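Última actualización: septiembre

Vivo con una mesa blanca que se llena sola. El lunes la despejé entera y el martes ya era otra vez un bazar – papeles, pan, tornillos, lo que pille. Así que este mes me propuse escribir sobre las cosas pequeñas que acaban en ella, las que compramos sin pensar y luego nos acompañan años.
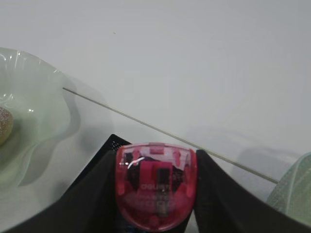 Mi debilidad es la papelería, lo confieso. Me gusta el plástico translúcido y de colores, ese que deja adivinar las tripas de las cosas, y soy capaz de entrar en Cesach a por un sobre y salir con 16 bolígrafos (¡y sin el sobre!). Mi amiga Vasanthi Poojary, mucho más sensata, guarda casi 200 en una lata y jura que escriben todos.

Luego está la merienda, que se cuela siempre entre los trastos de escribir. Yo corrijo con café y algo de pan cerca, y las migas son parte del oficio. Para poner orden me sirve cualquier cesta ligera, de las que se aclaran bajo el grifo – y si es verde, mejor todavía.

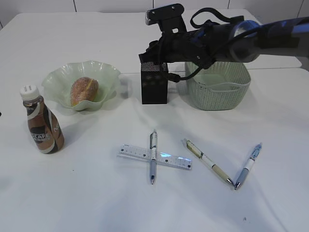
Pan, café, regla y bolígrafos, con la cesta verde aún por llenar.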